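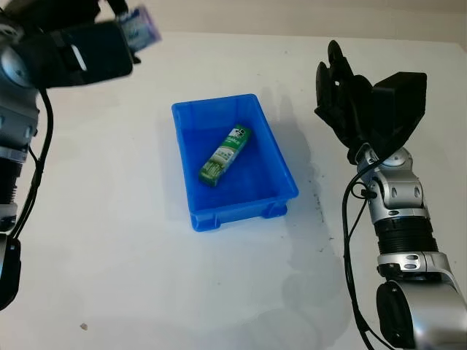
One reader asks why a full box of toys goes down in water when the same box floats with nothing in it. It is a very good question!

Water pushes up on everything you put in it. The more water a thing moves away, the stronger the push. An empty plastic box is light but wide, so the push wins and the box floats.

Now add stones, one after the other. The box becomes heavier and sits lower – and when water comes over the side, it sinks.

The ferry at Trornport works in the same way. It is made of steel, but it is full of air, and it can carry 200 people.

Try it in the bath with a small bowl and 27 coins.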